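Lurdes Moreira
Friday, March 23, 2018

The round table is getting sorted today and I am so excited!! 1/7 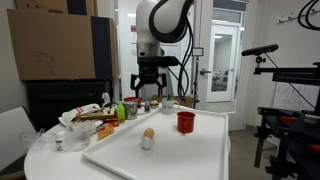

2/7 Rule one: mugs live on the big white tray. The red one is my favorite, it's so shiny!

3/7 Everything else starts out on the left. Silver cup, red bowl, that wild lime-green bottle (love that color).

4/7 I give myself 60 minutes with music on, and the phone stays in the other room.

5/7 The striped cloth gets folded. The shallow wooden box can stay, I love it there.

6/7 Plastic bag goes first. Always feels great!

7/7 Show me your tables, please! I want to see all of them :)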